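Unit 7: Faults in automated disassembly
Course handout, Winbridge Institute of Technology
Module leader: Jurgita Grigaitė. Laboratory supervisor: Marcelino Valcárcel

This unit considers a collision reported on the Ulska cell, in which desktop computers are opened and stripped for parts. Students should read fault report 3851 before the laboratory session.

Summary of the fault

The arm had been instructed to approach a drive cage from above. During the descent the fingers caught a loop of cable, and the arm continued to move for 48 mm before the force limit brought it to a stop. A connector was torn from the board. There was no injury, as the guard door was closed.

The force limit had been set to 18 N for an earlier task and then raised during testing. The change was not entered in the cell log. Triin Rätsep, who reviewed the report, identified this omission as the main cause -- the cable itself was a hazard that the planning software could not have recognised.

Cables as obstacles

The planner holds a model of rigid parts only: the case, the board, the power supply and the drive cage.

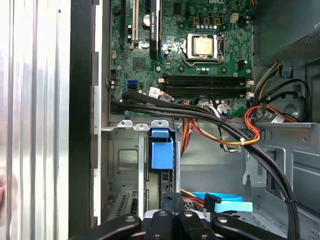 Cables do not appear in that model. They bend, they differ from one machine to the next, and they may lie across the path to a part which the planner treats as clear. A bundle should therefore be regarded as an obstacle until it has been moved or cut.

Before the session

Students are to check the force limit against the log, and to confirm with the supervisor that the emergency stop has been tested. Hands must remain outside the guard while the arm is powered -- this applies also when it is paused.

Written answers on fault report 3851 are to be handed to Imogen Bainbridge at the start of Unit 8.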